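Tomato ketchup

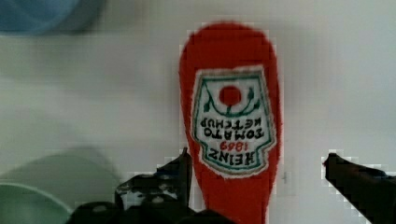 Tomato ketchup is a thick, sweet and sour sauce made from tomatoes, vinegar, sugar, salt and spices. It is served cold with fried, grilled and baked foods and is used as an ingredient in other sauces and in marinades.

Composition

Most commercial ketchup is made from tomato paste thinned with water. Vinegar lowers the pH and limits the growth of microbes. Sugar balances the acid and raises the soluble solids. Common seasonings are onion, clove, allspice and celery; recipes vary by maker and are seldom published in full.

Flow

Ketchup is a shear-thinning fluid. At rest, pectin and cell fragments form a weak network that holds the sauce in place until the applied stress passes a threshold, the yield stress. Above it the network breaks down and the apparent viscosity falls sharply. Storing a container cap down keeps the contents near the outlet but does not remove the yield stress.

Consistency is commonly measured with a Bostwick consistometer, a sloping or level trough in which the distance travelled by a sample in a fixed time is recorded. Veloso compared 40 batches from the Geltomlow works at Atarberg and found that finely milled paste gave less separation of clear liquid during storage.

Production

Paste is blended with the other ingredients, heated, milled and passed through a deaerator, which removes trapped air that would otherwise darken the product. The Atarberg line has two filling heads and a holding tank of 2000 litres. Filling is done hot, and the closed containers are then cooled with water.

See also

Brown sauce
Mushroom ketchup
Tomato paste
Yield stress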